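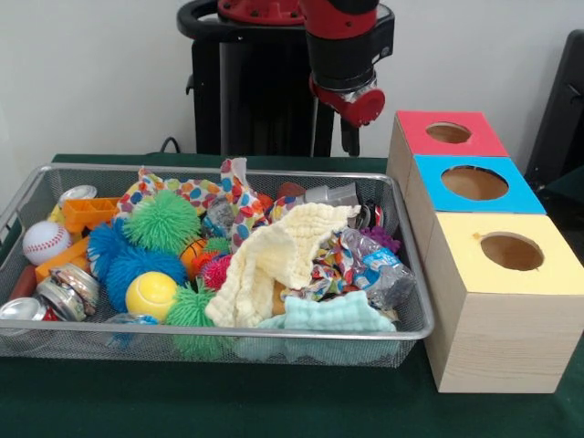
Chapter 4: Looking After a Sorting Cell

I've kept the Mellow cell going for long enough to have opinions about it, and the first is that most faults start on the table. An arm that misses its grab gets blamed straight away. I'd look at the tray first, then the boxes, and only then at the arm!

So we'll begin with setting up. Push the three boxes together in a straight line and check that every hole faces up. Then square the tray to them. At Tudulau we allow 40 mm between tray and boxes — I measure it each time, even when I'm sure. Mix the load properly, hard things in with soft ones, and don't tidy it.

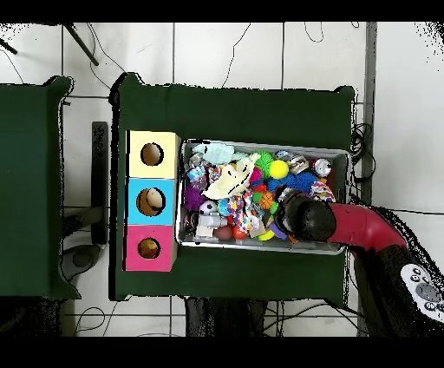 Figure 4.1 The cell from overhead, with the gripper above the right side of the tray.

Next comes the arm. Run it at 17 per cent speed from its rest position to the tray and on to each box in turn, with a hand near the stop button. Watch the cables as well as the gripper (I once spent a whole November afternoon hunting a fault that was a cable snagging on a table leg). If all is well, go up to 80 per cent and run the lot again. Write both runs in the log before you start work.

Last updated: 10 Oct 2025
1,342 shares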